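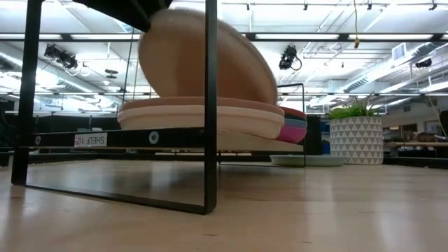
Grernon Football Club confirms that midfielder Gerardo Dizon will miss the next 4 matches with a strained left hamstring. He was examined on Friday by club doctor Olga Collado.

The player has begun treatment at the Cuson training center. The club will provide a further update once he returns to running.

Dizon has made 306 appearances for the club and has been captain since March. Robles will wear the armband in his absence.

The home match against Wodeck will go ahead as planned. 3350 tickets have been sold so far — the ground holds 4000 — and the remaining seats are on sale at the main office.

Gates open one hour before kickoff. Supporters holding tickets for the north stand are asked to use the river entrance.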